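Okley Social Club forum > Music nights > Ska night, door price

gourlay_k
So the February ska night took 165 at the door and we're still going up to a fiver? It was 3 quid when I joined, and the DJ had hair.

AlinaC
The hall went up, Kenneth. So did the band. You had two plates of the buffet.

gourlay_k
One and a half.

rudeboy54
Put me down as against. Not the fiver, the band. Forty minutes of new material. I came for the old stuff and a sit down.

Iulian S
Disagree, the new ones were the only time anybody under 50 got up. More of that please, and less of the trombone raffle.

AlinaC
The raffle paid for the speakers.

Iulian S
Have you heard the speakers?

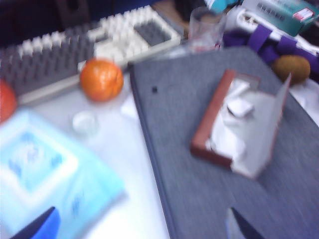 Keyboard and fruit on a tabletop

rudeboy54
Could we at least have the slow half hour back before last orders? My knees vote yes.

AlinaC
Send requests to Laurențiu by Friday, June 9, 2023. One song each. Kenneth, that means one.

gourlay_k
Is a medley one?

AlinaC
No.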